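Nestar Cuisine : kit à deux bras pour tâches ménagères
Fiche technique, révision du 2023-04-10

Le kit est vendu par Stovamach avec deux bras, deux pinces, le logiciel de pilotage Vuvstead et un jeu de données de démarrage. Les deux bras se fixent au bord arrière du plan de travail. Entraxe des embases : 600 mm.
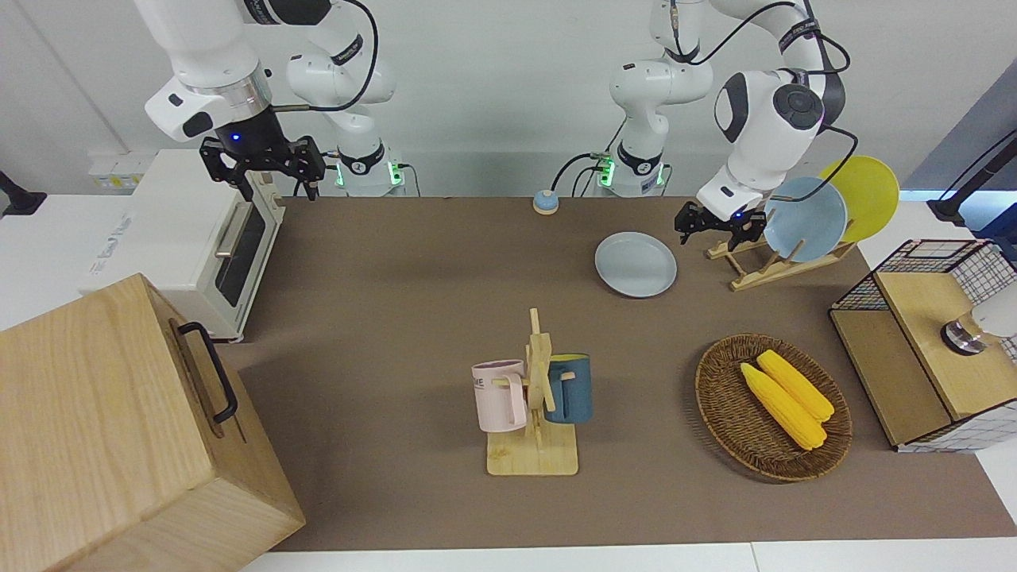 Le jeu de données comprend 3,000 épisodes téléopérés, dont 400 réservés à l'évaluation. Tâches couvertes : four, tasses, assiettes, égouttoir, panier. Chaque épisode contient les positions articulaires, l'état des pinces et la vidéo d'une caméra fixe.

Limites connues
- Pas de capteur d'effort au poignet.
- Calibration à refaire après tout déplacement d'une embase.
- Liquides non pris en charge.

Licence : usage interne et recherche. Redistribution sur accord écrit de Başaran.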